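Warenwirtschaft I – Skript zur dritten Sitzung
Donnerstag, 13. Oktober 2022
Dozentin: Zuleica Guerra

Thema: Meldebestand und Sicherheitsbestand

Der Meldebestand ist die Menge, bei der nachbestellt wird. Er setzt sich zusammen aus dem Verbrauch während der Lieferzeit und dem Sicherheitsbestand. Grundlage ist der Tagesverbrauch – Sonderaktionen bleiben außen vor. 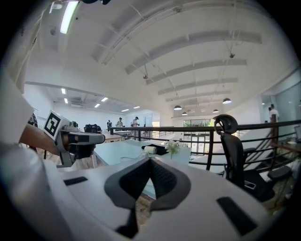 Wann wird der Sicherheitsbestand angegriffen? Wenn sich die Lieferung verspätet oder der Verbrauch höher ausfällt als geplant.

Aufgabe: Die Firma Vurkis verbraucht 469 Stück am Tag, die Lieferzeit beträgt 3 Tage, der Sicherheitsbestand 10 Stück. Meldebestand berechnen und Rechenweg angeben. Die Fallstudie Trusham lesen wir in der nächsten Sitzung.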